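Ticket: spare finger pads and second set of grippers, Tilix folding bench
Status: open, waiting on quote
Updated Sun 9 June

Hi again! Picking this back up before the budget closes. Clekent quoted us $400 for a pair of grippers, and Narkik wants less but won't sell the pads on their own (I asked twice). Pads are what we go through, so that matters more to me than the sticker price. Tomić can ship pads in packs of 18, 15 days lead time, which gets us to August easily.

What I still need from you is whether the packs fit our current fingers or only the newer ones. If they don't fit, I'd rather buy 2 new pairs now and be done with it.

Pad fit is the whole question for me, so please check it against the ones we run now. They're the blue ridged kind, with fine grooves along the length, and the plates behind them are scuffed but I'm not asking to replace those. Just pads, and a price I can put in the sheet!
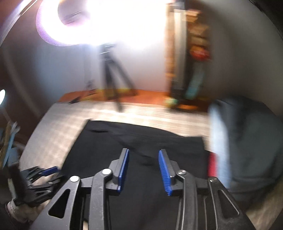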